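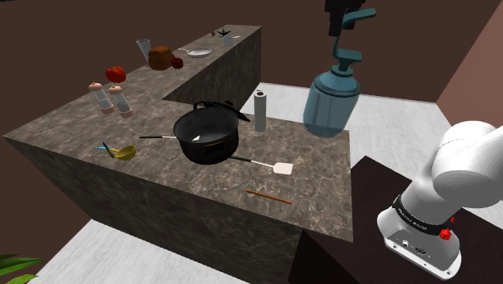

Midau, 1 February 2025 – Search this site Type and hit enter

Growers in the hills behind Midau are picking their first proper crop of finger limes this season, and what a lovely sight it must be after such a long wait! The 160 young trees went in seven years ago on a slope that most of the neighbours thought far too dry for citrus, and 111 of them are now bearing well.

Fabrice Mallet, who planted them with his family, says the flavour is sharper than he had hoped for – closer to grapefruit than lime, with a bit of pepper at the end – and he is very happy to let people taste before they buy. The fruit comes in green, pink and a deep wine colour, and will be sold at the Texier farm gate in 35-gram punnets until the end of April, or sooner if the parrots have their way.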